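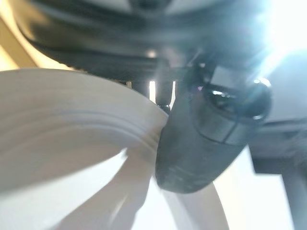 4 min read

Visit report: Laitinen paper mill and converting hall, Wambridge
05/06/2025

The Laitinen site at Wambridge makes uncoated white paper and converts part of it to cut sheets. Visits are run for print buyers, and the group I joined was taken through the plant in process order, from pulp intake to the loading dock. The tour lasts most of a morning. Ear protection and a hairnet are issued at the gate, and phones go into a locker until the end.

Pulp intake

The mill is not integrated, so it has no digester and buys all of its pulp dry, in bales. The bales are stacked under a roof on the north side, hardwood and softwood kept apart. The standard office grade uses mostly hardwood, which gives a smoother sheet and better opacity. Softwood goes in for strength. The exact blend is changed when the supplier changes and was not disclosed.

Bales are dropped into a pulper, a steel tub with a rotor in the floor, and broken up in recycled process water. Trimmings from the converting hall return to a second, smaller pulper. The mill refers to this material as broke, as most mills do, and it is metered back into the furnish at a fixed rate. Too much of it at once upsets drainage on the wire.

Stock preparation

Refining takes place in 4 disc refiners. The plates have a limited life and are changed during planned stops. The guide passed around a worn plate and a new one, and the difference in bar height could be felt with a thumb. Filler, sizing agent and a retention aid are added after refining. The filler is precipitated calcium carbonate, delivered as slurry by tanker. It is cheaper than fiber and raises brightness, but it costs stiffness, and buyers of cheap copy paper are familiar with the result.

Paper machine

The machine hall is warm, humid and loud. Visitors stay on the raised walkway along the tending side. Stock leaves the headbox at well under one percent solids and loses most of its water on the forming section within a few seconds. The press section has three nips. After that come the dryers, under a closed hood with inspection doors, then the size press, then a short second dryer section.

Running speed on the day was 700 meters per minute, which the display above the control room window showed along with basis weight and moisture. This is slow by current standards. The machine was rebuilt once and the drives are the limiting item. The site compensates by making short runs of odd weights that larger mills turn down.

A web break occurred while we were on the walkway. An alarm sounded, the sheet was diverted into the pit below the press, and the crew had the tail threaded again in 9 minutes. The log sheet at the reel gave the cause as a slime spot. I would have liked to see the break camera footage, but the control room was not part of the route.

Laboratory

A sample is cut from the end of each parent reel. The lab tests basis weight, caliper, moisture, brightness, tear, tensile strength and surface roughness. The room is held at constant temperature and humidity, and the door must be shut before anyone starts a test. Results for the last month were pinned to the wall. Caliper was steady, while moisture showed a slow drift toward the dry side that had been corrected by lowering steam pressure in the last dryer group.

Converting hall

Reels go to a two-drum winder and then to the sheeter, supplied by Traton. It unwinds several reels at once, slits them, cuts them to length with a rotary knife and jogs the sheets into piles. Wrapping film comes from Aluvier. Ream wrap is either film or coated paper depending on the customer, and the changeover is still done by hand.

Static was the main complaint here. Sheets that leave the dryers too dry cling to each other and feed badly. Ionizing bars have been fitted at the knife and at the delivery. Pallets are strapped, labeled and held for a day before shipping.

Water and energy

Process water is drawn from the river and returned after settling and biological treatment. Sludge goes to a brick maker. Steam comes from a gas boiler, with a biomass unit under construction behind the bale store. Its foundations are poured and commissioning is planned for August.

Practical notes

Groups are limited in size and must be booked by email. The walkway stairs are steep and there is no elevator. The minimum order for a custom size is 1,000 kilograms, and a swatch book with all current weights is available at the front desk on request.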